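September, early. Kettle on, 14 minutes before I have to leave so this will be quick.

Rain again all night. Gutters going like mad over the back step and the outside line no use to anyone, so socks indoors. Third time this week. Said I'd write things down properly this month and have managed two entries, both about washing. Oh well.

The little drying frame is holding up. Was sure it would go over once anything damp went on it but the legs are splayed wide enough. Blue tape round the middle of the rod keeps the hook from sliding, ugly but it works. Must get a proper hook from Clirwood when I'm next up that way. Have been saying so since autumn.

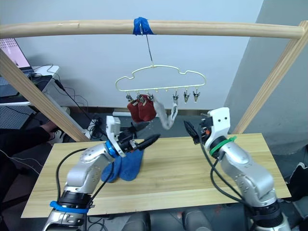
Mum always did socks by the toe. Hortensia says cuff, always cuff, or you get a dent in the toe that shows in sandals — who is wearing socks in sandals, I said, and she went quiet so I think I have my answer. I do whichever end I pick up first. Reds first because they're thickest and take forever, then grey, then blue if there's clips left. Only six clips on the thing, thats the trouble. Fine for one person's feet for a couple of days, hopeless for a week of them.

Mirjam Verschueren rang in the middle of it. Wants the Budcombe weekend moved again. Told her I'd look at the calender and then didn't look. Also she's still got my big enamel pot. Did not raise it. Coward.

Electricity bill came, reading 2572, seems high but I never wrote down the last one so who knows. Another reason for not using the dryer. Colour's better without it too, the old red pair went a sort of brick in there and the heels went thin.

Back to socks. Flattening them out on the board before they go up does make a difference, I'd forgotten. Pull the heel square, smooth the toe, lay it next to its mate. Otherwise they dry in a ball and you're wearing a walnut all day. Dull job but I quite like it, radio on, not thinking. Blues together, grey off to the side.

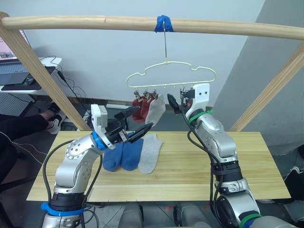

Later, 9ish

Home. Soaked walking up from the Renmont stop. Wet shoes stuffed with newspaper, dinner was toast. Dijkstra's shut so no decent bread till tomorrow, had the end of the supermarket one.

To do —
more clips, or a second hanger
hook (Clirwood)
ring Mirjam re Budcombe. ask about POT
write down meter reading somewhere that isn't here
darn grey one or bin it

Can't find my reading glasses so stopping there. Bed.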